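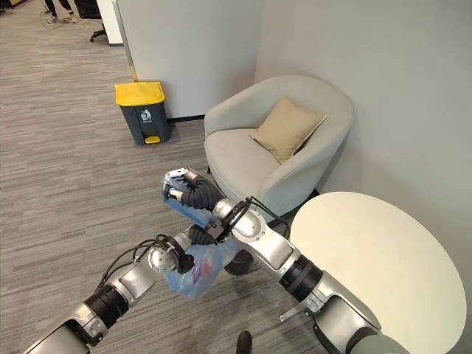
Clearing Waste from a Lounge or Waiting Area

Last revised 17 February 2021

These instructions apply to the small lounges, waiting corners and informal meeting areas on all floors of the Gratitz building. They cover the collection of bottles, wrappers and other light waste, the changing of bin bags, and the return of the furniture to its usual position. Kitchens and restrooms are covered by separate instructions. Confidential paper is never placed in lounge bins and must be taken to the locked cabinets on the ground floor.

What is needed

Translucent blue bags for recycling
Gray bags for general waste
Disposable gloves
A damp cloth and a dry cloth
The Amini all-purpose spray, already diluted

Bags are issued from the Cokport supply room in rolls of 70. One roll is normally enough for a floor for the week. Staff who open the last roll on the shelf are asked to enter this on the order sheet the same day, as deliveries from Devel can take longer in December.

Step 1. Collect loose items

Begin at the table and work outward to the seating and the floor. Pick up bottles, cups, napkins and wrappers. Lift the cushions and check the gap between the seat and the arms of each chair, where pens, keys and phones are often found. Personal property is placed in an envelope marked with the room number and taken to reception. It should not be left on the table for the owner to find.

Newspapers and magazines that belong to the lounge stay in the rack. Those that are torn or more than one month old may be recycled.

Step 2. Sort the bottles

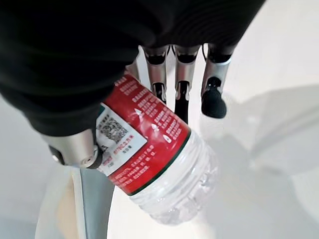 Bottles are sorted before they go into any bag. Check first whether there is liquid inside. A bottle with liquid in it is emptied in the nearest kitchen sink – never into a planter or a bin – and is then brought back for recycling. Plastic water bottles may keep their labels, and one with a wraparound label, such as the red one shown, goes in the blue bag as it is. Caps are screwed back on after emptying. Large bottles may be pressed flat to save space, provided that the cap is off while this is done.

Glass is not accepted in the blue bags. Carry it separately to the glass container at the loading dock. Paper cups with a plastic lining go into general waste, and so do used napkins.

Step 3. Change the bin bag

Open the bin fully and lift the inner container out, if there is one. Gather the top edge of the old bag, let the air out slowly and tie it with a single knot. Do not press the contents down by hand, even when wearing gloves. If the bag is heavy or has begun to tear, place it inside a second bag before carrying it.

Shake the new bag open before fitting it. Fold the edge over the rim by 2 inches on all sides, so that it does not slip when the bin is in use. Close the lid and press the pedal once to confirm that it opens freely.

Step 4. Wipe the surfaces

Apply the spray to the damp cloth and not directly to the table. Wipe the tabletop from the center toward the rim and finish with the dry cloth. Bin lids are wiped on both sides. Upholstery is brushed by hand only. Stains on chairs, cushions or carpet should be reported to the facilities desk at extension 13 with the room number, and no product should be applied to them in the meantime.

Step 5. Return the furniture

Chairs are set back in their usual places, with enough space behind them to keep the upholstery from rubbing the paint. Cushions are placed upright against the backrest. Bins stand against the wall, clear of doors and walkways.

Tied bags are taken to the loading dock by the service elevator. Blue bags go in the container on the left and gray bags in the container on the right. Bags may not be left in the corridor at any time, including during breaks.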